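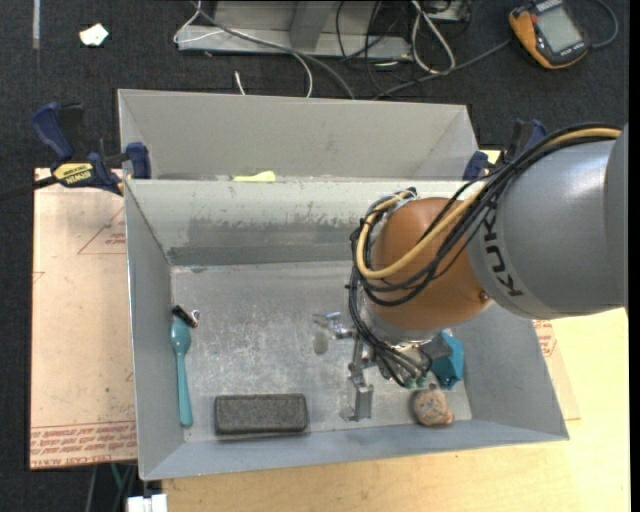
Re: [rostley-gardeners] Tomatoes splitting again

Amirhossein Ghorbani wrote:
> Lost 11 Shearers to splitting since the rain. Is it
> the variety, or is it me?

Hello Amirhossein and all,

Oh, you have my sympathy! Mine split every August until I gave up letting the bed dry out between soakings – a good drink each morning, well before the heat, and a thick layer of straw on top. I also pick them once they've coloured halfway and let them finish on the windowsill, where they taste every bit as good to me. I have 17 Greleck seedlings going spare if you'd like to try those beside your Shearers, and I'm happy to drop them at the Rultthorpe gate.

Warmly,
Tuncay Sönmez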